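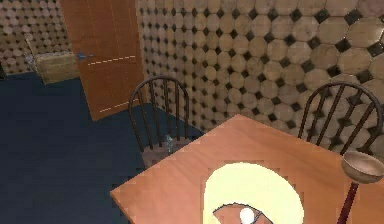 Why compare grippers in a simulator before buying any hardware?

Trials in a simulator cost very little, and every gripper can be given exactly the same task from exactly the same starting point. The results will not settle the matter, but they show which designs deserve bench time.

Chapter 7
Comparing Grippers Fairly

In the last chapter you set up the Emuvel room and moved the arm by hand. In this chapter you will run two grippers, the Kisel and the Nordin, through the same set of tasks and record how each one does. The full set is 148 trials per gripper. Teams at the Gevavthorpe workshop split it over several sessions, and you may do the same.

Most poor comparisons fail before the first trial. The arm speed is changed between runs, or the camera is nudged, or one gripper gets a newer controller than the other. Write your settings down first and leave them alone. If you must change one — and sooner or later you will — start the set again for both grippers.

Keep the failures too. A dropped object tells you more if you note when it fell: during the grasp, the lift or the move.

Before you begin, read the notes on contact and friction on page 52. Section 7.1 deals with choosing objects, and section 7.2 with setting the closing force.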